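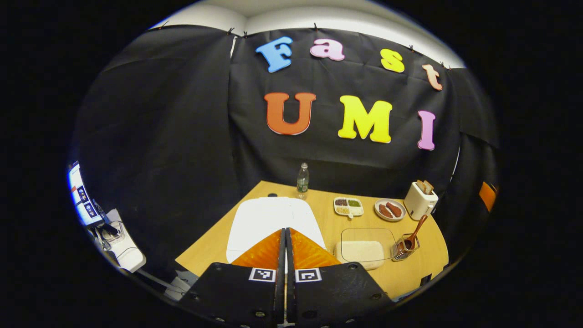

The Kavel worktop board is a large white rectangle that lies flat on your table and gets on with it. We have been selling it since the shop was one shelf and a kettle, and it remains the thing people come back for, usually having left the last one behind in a rented flat. It is meant to live in the middle of a working table, with the rest of breakfast crowding in behind it: a plate with two sausages, toast standing up in the toaster, a bottle of water with a green label, a little divided tray of beans and grains waiting for somebody to make a decision. The board takes up a fair amount of room. Measure your table first. We say this on every page and still get the emails.

Chop on it, roll on it, put it under anything that drips. Both faces are the same, so there is no wrong way up, although Bashir in the packing room insists he can tell. Knives will mark it in time. A few customers have asked whether the marks can be got out, and the answer is no, but after a year or so there are enough of them to look deliberate.

Cleaning

Hot water, washing-up liquid, a brush. Dry it standing on its long edge. It will go in a dishwasher if your dishwasher is big enough, which it isn't. Beetroot and turmeric leave a stain that fades over a couple of weeks, or sooner if you scrub with bicarb. Please don't use it as a trivet. A pan straight off the hob will leave a ring, and our guarantee has a line about rings.

What you get

One board, in a cardboard sleeve. No hooks, no feet, no recipe booklet. If yours slides about on a polished table, lay a damp cloth underneath, or buy the Okevard grip mat, which is a better-looking damp cloth and costs more.

Delivery and returns

Orders leave us within 2 working days. It travels flat and won't go through a letterbox, so give us the name of a neighbour you are still speaking to. You have 27 days to send it back unused. "Unused" is judged by Nerys Harries, who can smell an onion through cardboard.

The guarantee runs for 10 years against warping and splitting. Keep the receipt. We have paid out on it, once, for a board that had been left propped against a radiator all winter, and we were feeling generous that week.

The smaller size is out of stock until September. We know. The maker has moved premises and the new place has a very narrow door.

Page last updated June 2024

Related items
Okevard grip mat
Kavel board, small (out of stock)
Clorkance scrubbing brush
Clorkance brush, replacement heads
Okevard drying rack
Kavel bread knife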